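I finally finished my first sourdough rye, and I'm so happy with it! Ayantu Moges gave me the starter back in July.
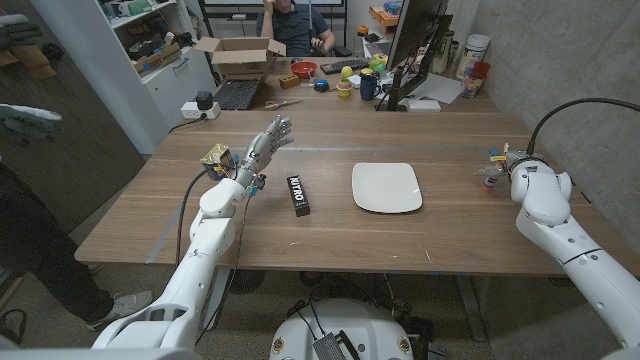 The dough sat for 12 hours (longer than I meant), then went in with a spoonful of caraway.
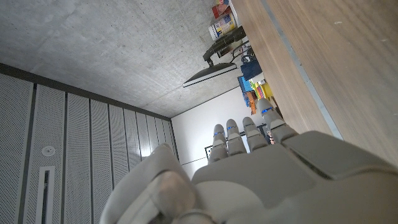

Four fingers, reaching up.

Kanini Minja says to wait a day before slicing. I lasted 30 minutes, and oh, that crust! 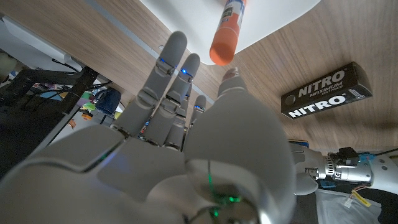

Blue lights at the knuckles.

Next up is a seeded loaf with more than 8 ounces of sunflower seeds. Send me your favorites!
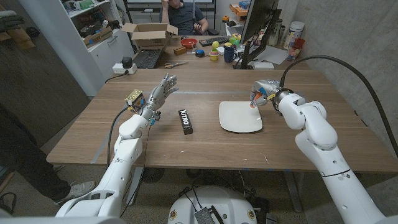
The NITRO box and a white plate on the table.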